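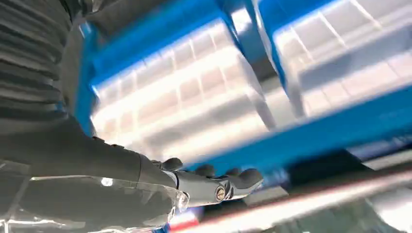
Metal shelves outlast everything you put on them, one reader in Ashworth wrote to us in December, so why does every storage article start with the bins?

It was a fair complaint. We had run four pages on boxes and labels and said very little about what holds them up. This feature is about the shelving.

Search this site Enter keyword Go

Features > Home and Garage > Storage

A painted metal shelving unit is a simple thing. Uprights carry the load down to the floor, shelves tie the uprights together, and a diagonal beam keeps the whole unit from leaning. People who move to a new place often leave the diagonals off when they put the unit back together. It will stand without them for a while – then one day it is an inch out of square and the shelves no longer sit right.

Bright blue is a common color for this kind of unit, and it has a practical side. Scratches show up quickly on it, and a scratch in a damp garage is where rust gets started. A small can of matching paint costs very little.

Pludus, a secondhand shop in Grandinham that deals mostly in warehouse fittings, sells used units for around 200 dollars. The staff there look at them from below first. Bent lips, cracked welds and missing bolts are easier to find on the underside, and a shelf that looks fine from the front can have a sag you only notice when you crouch.

If you are buying used, bring a level and a flashlight. Check that the uprights are straight before you ask about the price. Put the heavy things on the bottom shelf, and leave the top one for what you need twice a year.

Fasten the unit to the wall if you can. Tighten the bolts again after the first week of use – they settle once the weight is on.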